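3.2 Stated views and held positions

The second part of the study asks whether investors hold portfolios that agree with the views they report. Each participant in the Prerkville panel filled out a short form at the start of every month. The form asked for an expected direction for stocks, bonds, commodities and cash over the next quarter, along with a confidence score. Holdings were taken from account statements for the same date, so that no participant had to recall a position from memory.

The panel contains 600 accounts, each followed for 24 months. Accounts with fewer than 19 completed forms were removed before the analysis. Accounts that held only cash for the whole period were kept, as a decision to stay out of the market is also a position.

For each account and month we compute a gap score. The score compares the ranking of the four asset classes by stated view with their ranking by change in portfolio weight. A score of zero means that the two rankings agree in full. Higher scores mean that the investor moved money in a direction that the form did not support. We use changes in weight in place of levels, given that many participants hold large positions for tax or family reasons that have little to do with their current outlook.

Participants could also name a single theme they expected to lead the market. The most common answers were energy supply, housing and factory automation. Themes were coded by two readers working apart from each other, and cases of disagreement were settled by a third.

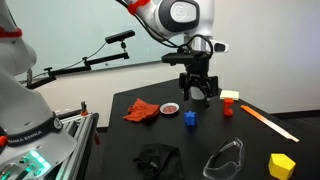 Figure 4. Robot arm with a two-finger gripper above a black tabletop.

3.3 Results by confidence group

Gap scores are lowest among participants who reported middle levels of confidence. Those with very low confidence tended to leave their portfolios unchanged, even when their stated views had reversed since the previous form. Those with very high confidence traded more often, but their trades were spread across assets they had not ranked first - a pattern also found in the smaller Ríos sample of 200 accounts.

The gap widens in December in both samples. Year-end selling for tax purposes is a likely cause, and the result weakens when sales at a loss are left out. It does not disappear. We therefore report all later estimates with and without that month.

Account size has little effect once trading frequency is taken into account. The Vovis risk index, used here as a control for market stress, enters with the expected sign but adds little to the fit of the model.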